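Winter Produce Table – Photo Gallery

Stotdale Community Learning Center
Household Skills Program
Posted Feb 24, 2021

The winter session of the Household Skills Program is devoted to small fruits and nuts: how to recognize them, how to store them, and how to pack them for giving. The program is led by Merle Treloar and is open to adults and to families with school-age children. Enrollment for the current session stands at 70 households.

Participants work at home or in the Itwood Room, following the same printed guide in both settings. The guide was revised for this session by Godfrey Waweru and now includes a longer chapter on citrus – the subject most often raised in last year's comments.

About the Produce

Oranges and kumquats are handled together in the first lesson. Kumquats are eaten whole, with the peel on, and participants are asked to compare the sweetness of the peel with the sourness of the flesh.

Water chestnuts are grown in wet ground and should be scrubbed well before peeling. The guide recommends keeping them unpeeled in the refrigerator and using them within the week.

Tree chestnuts are treated in a separate lesson. In spite of the shared name, the two are unrelated, and the guide gives cooking directions for each.

About the Boxes

The program reuses sturdy boxes that first held other goods. A box in bright colors needs no wrapping paper, and a lid is not required when the contents will be carried only a short distance. Boxes should be clean and lined with plain paper before any fruit is placed inside.

Heavier pieces are set in first. Kumquats and other small items go into the remaining spaces, where they help to keep the larger fruit from rolling.

Visiting and Materials

The Itwood Room seats 30 and may be reserved through the front office. Printed copies of the guide are available at no charge; 200 were ordered for the winter session. Lessons last 75 minutes, including time to clear the tables.

The spring session opens in April and will cover salad greens and fresh herbs.

On the table: oranges, kumquats and water chestnuts on a green cutting mat, with an open "Cloth book" box ready at the side. 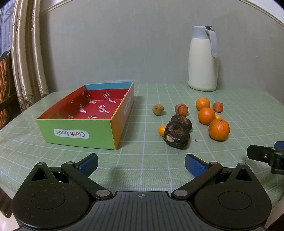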